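Each May, crews from the Folberg Wildlife District begin walking the shoreline of Skekport Reservoir before sunrise, checking the low mud banks where native turtles come ashore to nest. The work is slow. A nest covered by a careful female leaves little more than a patch of smoothed soil, and a single rain can erase it.

The District recorded 332 protected nests along the reservoir last season, the highest total since monitoring began. Staff placed wire covers over each one to keep out raccoons and skunks, which can empty an unguarded bank in a night.

"The adults are doing well," said Nuria Seyoum, the District's senior reptile biologist. "Our concern is the first year of life. A hatchling is small enough to be eaten by almost anything that shares the water with it."

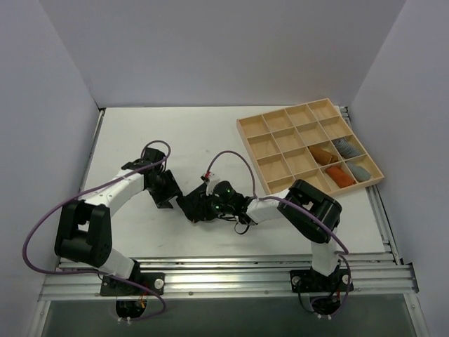
To improve those odds, the District operates a head-start program at its Worku Field Station. A portion of the hatchlings spend their first winter indoors, where they feed through the cold months and grow a harder shell. They are measured, marked and returned to the reservoir the following spring. Since the program opened, 1,615 young turtles have been released.

Habitat work continues alongside it. Under an agreement with landowners on Vendine Creek, the District has fenced livestock away from the lower banks and cleared invasive reed from the nesting beaches — a task that must be repeated every fall. The restored ground now covers almost 2,899 acres of creek bottom and shoreline. 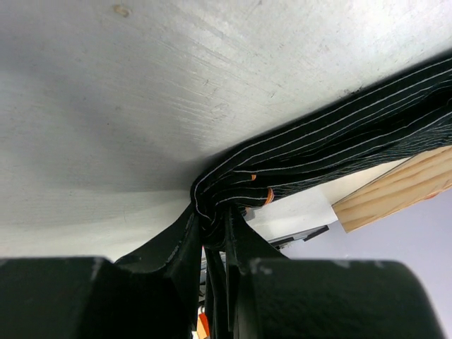

Photo courtesy of Folberg Wildlife District

Boaters and anglers are asked to observe the posted no-wake zones through the end of August. Turtles found crossing a road may be moved by hand to the side they were facing, provided it is safe to stop. They should not be taken home or carried to another body of water.

Reports of nesting activity may be made at the Worku Field Station front desk or at either of the 2 Skekport boat ramps, where forms are available.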